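Garment Sorter and Hanger Room Assistant (part-time)

Gulleo Clothing Rental
Tokthorpe site
Posted 2022-09-25

Gulleo rents out formal wear, stage clothing and work uniforms from a single building on the Gallcombe road in Tokthorpe. We have 2 openings in the hanger room for an October start. The work is steady, mostly at a table, and no previous experience in clothing or laundry is needed.

What the hanger room does

Every garment that comes back to us comes back on a hanger, and most of them leave on a different one. The hangers are pulled when the clothes go to cleaning, and they reach the hanger room in a heap. Your job is to get them apart, look them over, and send them back to the pressing line ready to use.

It sounds simple and most of it is. The slow part is the hooks. They catch on each other and in the notches, and pulling hard bends the wire or snaps the small plastic strap hooks at the end of the arms. We will show you how to free one hanger at a time without dragging the rest of the pile along with it.

Day-to-day duties

Untangle returned hangers and lay them flat for checking.
Check that each hook turns and has kept its shape.
Check the grip strips. A strip that is peeling or missing goes in the repair bin, along with its hanger.
Check the strap hooks for cracks.
Sort by type: shirt, suit, skirt and children's.
Fill baskets with checked hangers, all hooks facing the same way, and take them to the pressing line.
Wipe down the table and boards at the end of your shift.
Help in the packing area when returns are light. This means folding garment bags, matching order slips and taping cartons.
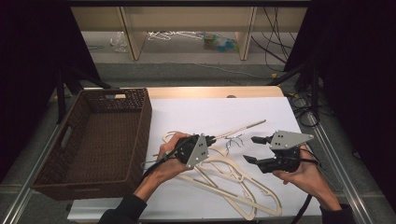
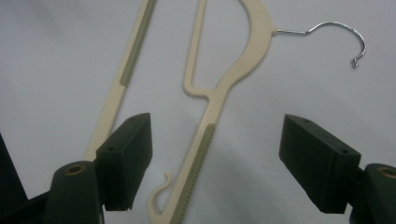

Cream-colored hangers at the sorting table, and one seen close up with its hook and grip strip.

Hours and pay

Each position is 26 hours a week. One is a morning shift and the other is an afternoon shift, with an overlap of an hour in the middle of the day. Tell us which you would like, or say if you can do either. Shifts do not rotate. The prom and graduation season is our busiest time and extra hours are usually available then, but they are not required.

Pay is hourly and paid every two weeks. The starting rate is on the sheet we send out with the application form, and it goes up after the trial period, which lasts 10 weeks. Part-time staff earn paid time off from the first day. You may also borrow rental clothing at no charge for a family event once a year, subject to what is in stock.

What we are looking for

Patience with small, repetitive work.
Good use of both hands. You will be picking up thin plastic and wire for most of the shift.
Eyesight good enough, with glasses if you wear them, to spot a hairline crack in light-colored plastic.
Able to carry a full basket from the table to the pressing line, a short walk on one level.
Reliable about start times. The pressing line waits on the first baskets of the day.
Basic written English for reading order slips and labels.

You may sit or stand at the table. Stools are provided and the tables can be raised. If you need some other adjustment to do the job, put it on the form and we will talk it over with you before the interview.

Please wear closed shoes. Leave rings and bracelets at home or in your locker, as they catch on the hooks. Long sleeves are fine if the cuffs are snug. Cotton gloves are available, though most people in the room find they work better without them.

Training

Your first two days are spent with Hollis Tillman, who runs the hanger room. You will learn the four hanger types, the sorting order and what counts as a repair. After that you will have your own table, with someone at the next one to ask. We do not set a target for the number of hangers during the trial period. We would like you to get the checks right first.

How to apply

Pick up a form at the front desk, Gulleo, 41 Price Street, Tokthorpe, or ask for one by phone and we will mail it. The entrance is on the parking lot side. A resume is welcome but the form is enough. Please list the hours you cannot work, and one person we can contact who has worked with you, paid or unpaid.

Interviews will be held in the first half of October and take half an hour. Part of that time is spent at the sorting table so you can try the work and decide if it suits you. We will let all applicants know the result by mail or phone, including those we do not interview.

Questions about the job can be left at the front desk for Hollis Tillman.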